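Search minutes Enter keyword Go
Ultcombe Allotment Society, minutes of the September meeting
Posted Thursday by Nassoro Swai

Present: 9 members and a dog. Apologies from Enache, whose shed roof has moved next door.

Water. The Cluvevham trough still leaks. The repair quote is £185, for which we had hoped to get a lake. Agreed, with sighing.

Lease. It runs to 2032. Winetti asked whether we should start worrying now. Agreed to begin after the onions.

Tea. A yellow cup is to be bought for the hut, the last one having gone to hold slug bait. Washing-up rota deferred again.

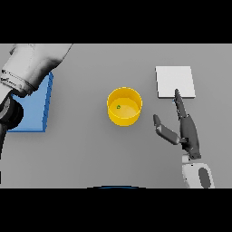

Winetti replied that £185 was daft when a washer and a bit of patience would see the trough through to spring, and asked for this to be minuted. It is minuted.

Next meeting at 7.30, in the hut if the door opens.

We use cookies. Accept Manage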